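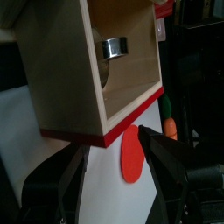 A reader on the old Prastside page reckons my bus timetable data is missing every Sunday service, and fair enough, it was.

Home | Data | Changes | Contact
2 min read

# prastside-buses

I typed these up from the paper timetables Lamptey Coaches leaves in the library, mostly in the evenings with the radio on. There are 23 routes and 70 or so stops (a couple have two names, don't ask me which is right!).

## Files

- `routes.csv` – one line per route
- `stops.csv` – names and parish, no map points yet
- `sundays.csv` – new, added Tue 29 September

Times are 24-hour. A blank means the bus doesn't call there, and an `r` means you have to ring first.

## Known muddles

Route 5 changes in November and I haven't got the new leaflet. Bellari Road is spelt two ways. Use it for whatever you like, and send me corrections.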